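Sorting Day at the Lullis Play Kitchen

Our little pretend market has been growing since April, and by now the toy food had wandered into every drawer we own, so we cleared off the white table and had a proper sort. The plan was simple: woven baskets, a paper label for each kind of food, and everything back where small hands can find it. Most of the pieces come from the Mnguni market set (106 in all, if you go by the lid), with a few extras picked up over the years. Click on any picture to see it larger.

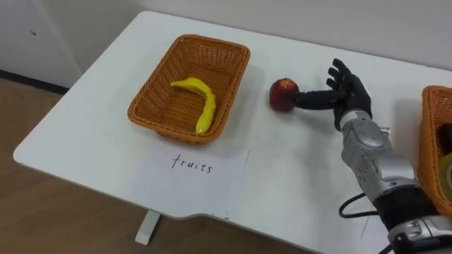 The fruits basket, with the banana already settled in and a round red fruit next to it on the table.

I wrote the labels by hand in thin black pen, all lowercase, and I do wish I'd gone a bit thicker! We'll redo them on card before the market opens again. The baskets I wouldn't change for anything. They're shallow enough that you see what's inside without digging, and that warm orange-brown looks so cheerful against all the white. I'm also very fond of the herringbone floor in this room, which makes even a plain desk look a little bit dressed up.
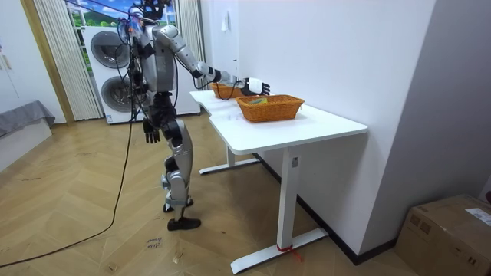

More from the Play Kitchen

Plitico tea set, 23 pieces, before and after a good wash
Dress-up rail and the hat shelf
Cludix blocks, sorted by color

Gallery updated May 27, 2010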